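Kastanero Kitchen Arm: Set-up Guide, Section 3
Posted in: Kits & Manuals > Home Robots
By Tolera Gudeta, January
12 comments | 41 shares

3. Teaching the counter and stove

Do this after the base is clamped and the arm has homed (Section 2). Stove off and cold the whole time. Main knob at zero, or breaker off if you have kids in the house.

1. Clear the counter on the side you'll be teaching. Everything. Cutting boards too.

2. Wipe the wood and the stove rim. Let both dry.

3. Plug the wrist camera into port B on the Peng controller. Green light = good. Amber = reseat the cable, its usually the cable.

4. Open the Fullex app, go to Surfaces, tap New. Name it something you'll recognize later. "Counter left" beats "test 3".

5. Set hover height to 345 mm. The app wants 400 by default, fine for the long wrist, too high for the standard one.

6. Jog the arm slowly until the wrist camera is over the join between counter and stove. You want wood, the seam, the white rim and a piece of the burner in the same view.

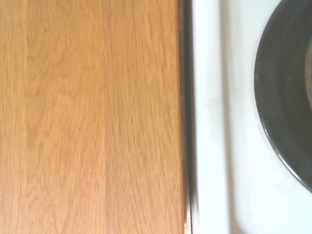

Fig. 3-1. Wrist camera view at the counter/stove join, burner at right.

7. Tap Mark Edge. Draw the line along the raised rim, top to bottom. Not along the dark gap. The gap can change width along its length and the line will drift with it.

8. Tap Mark Burner and trace whatever part of the outer ring you can see. App fills in the rest of the circle. Check the fill. If it looks more like an egg, delete and trace again.

9. Save. Repeat for the other side of the stove if the arm reaches.

NOTE: Strong wood grain sometimes gets picked up as an edge. Lines running the same way as the rim are the worst for this. Turn Grain Filter on (Surfaces > Advanced) and re-scan.

NOTE: Worn or chipped counter edges are OK. Just don't put a corner point on a chip, pick a clean spot further along.

CAUTION: The rim stands a little higher than the counter. Never slide a pan from wood to stove with the arm. Lift, cross, lower. Set lift clearance before you run any pan program.

CAUTION: A marked burner is a keep-out zone for the gripper only. It does not know if the burner is hot. Heat sensor is a seperate part (Bilteo clip, not in the base kit).

If the scan fails 3 times in a row, stop, power down the controller, start again from step 3. Still failing, send the log to support, attention Pui-shan Tse, with the stove model and which wrist you have.

Next: Section 4, Gripper pads and first lift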